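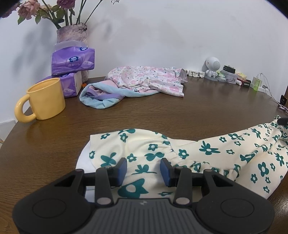

Brenda Hollis believed that a machine would fold her laundry before she was old, and her sister-in-law, Brenda Greenwood, believed that it would not. They had argued about it for 11 years. In the family they were called Hollis and Greenwood, so that the children would know which aunt was meant. On Thursday the argument moved to the round table in Greenwood's apartment in Cornham, where a cream garment with teal flowers lay across the brown wood, its elastic cuff bunched up in the middle. The black gripper was over it, with the two blue finger pads open. On the other side stood the yellow mug, and behind it the tissues and the dried roses, which Greenwood had refused to move.

"A real house has roses in it," she said.

"In Tekel they clear the table first," said Hollis.

"Then in Tekel they do half of the work for it."

Hollis did not answer. She had worked at the factory in Tekel for 19 years, and she had seen arms lift car doors all night and never become tired. But a car door is the same door every time. She looked at the cuff. When she was a girl, her mother could take such a thing from the basket without looking, shake it once, and it was flat. Hollis had never thought of this as a skill. Now she tried to think how she would explain it, step by step, to something that had never worn clothes.

"Where would you take it?" she asked.

"By the waist, of course."

"And how do you know which end is the waist?"

Greenwood opened her mouth and closed it again. She walked to the other side of the table and bent down until her glasses slid on her nose.

"I would feel it," she said at last. "With my hand inside."

"It has no inside of the hand. It has two fingers."

"Then I feel sorry for it."

This was a new thing for Greenwood to say, and Hollis noticed it. In the old arguments the machine was always a thief, who would take the work from the women at the Lenz laundry, where Greenwood had ironed sheets until her back became bad. They had one big machine at Lenz, made by Dusen, and it could fold 80 sheets while Greenwood drank her coffee. It could not fold a child's shirt. The shirts came to her.

"Five more years," said Hollis.

"You said five years when Peter was in school."

"He was a slow student."

Greenwood laughed, and then she was annoyed that she had laughed. She asked if Hollis wanted tea before they went on, and Hollis said yes, but with less sugar than last time. From the kitchen Greenwood called that if the thing ever learned to do socks, she wanted to be told first.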